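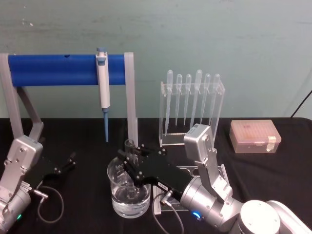 Figure 3. Bench layout C ("shared stand"). Left to right: stand with blue bar and one micropipette, clear rack of transfer pipettes, tip box with tape on the lid.

Research Articles | Laboratory Practice and Workspace

4. Where Things End Up

4.1 The layouts

Every laboratory has an official place for its pipettes and a real one. Our first two layouts (A and B) took the official place seriously. Layout C, shown in Figure 3, was drawn up after we had spent most of May watching people ignore them.

The idea behind C is modest. The micropipette hangs upright from the bar of the stand, plunger at the top, with the tip cone pointing down toward the cloth. The transfer pipettes stand next to it in their own rack, bulbs up, and the tip box lies to the right of that. A person working from left to right meets the tools in the order of our written protocol. A person working from right to left meets them in the opposite order, and we had several of those.

Black cloth was used in all three layouts. It was chosen on the advice of our Wativach colleagues, who had found that clear plastic on a white bench disappears the moment one looks away from it. A transfer pipette is almost entirely see-through, and against the wall it borrows whatever color is behind it. Against black it does a little better, though users still reached for the gap between two stems with real confidence.

4.2 What was recorded

Across the three layouts we logged 1,966 pick-ups of a tool or a tip. Of these, 1,865 ended with the item being put down somewhere on the bench that a second reader of the log could name. The remainder are entered under "other," a category that includes one coat pocket and the top of a refrigerator.

A return was scored as correct if the item went back to its own holder, even when it went back crooked. Kirsty McIver, who did the first pass of scoring, argued for a stricter rule under which crooked returns counted as half. We tried this on the Prullau log and gave it up within an hour, having discovered that the authors could not agree on what straight was.

4.3 Transfer pipettes

The rack caused less trouble than expected. Its slotted top holds each stem upright and keeps the bulbs within easy reach, and since the sides are clear a user can see how far down the stem has gone. Bulbs do not line up neatly - they ride at slightly different heights - and this bothered the authors a good deal more than it bothered the participants. One of the 20 participants leveled them all before starting. She was also the only one to read the consent form twice.

4.4 The tip box

Tip boxes accounted for 573 of the logged pick-ups. The frosted lid is the difficulty. Rows of orange tips can be made out through it, but only faintly, and users lifted the lid to check what was inside more often than they lifted it to take anything out. In interviews they described this as "just looking."

The white tape at the right end deserves a word. Tape on a lid is read by everyone as a message, whether or not there is one. Participants variously took it to mean that the box was new, that it was old, that it was spoken for, or that it belonged at Jomombridge. Following Song's suggestion we would now recommend either writing on the tape or leaving it on the roll.

4.5 Limits

All three layouts had a single micropipette on the stand. Most benches we visited had more, along with a mug. We make no claims about the mug.

Correspondence: Kirsty McIver, Bench Practice Group, Prullau | © The authors | Back to top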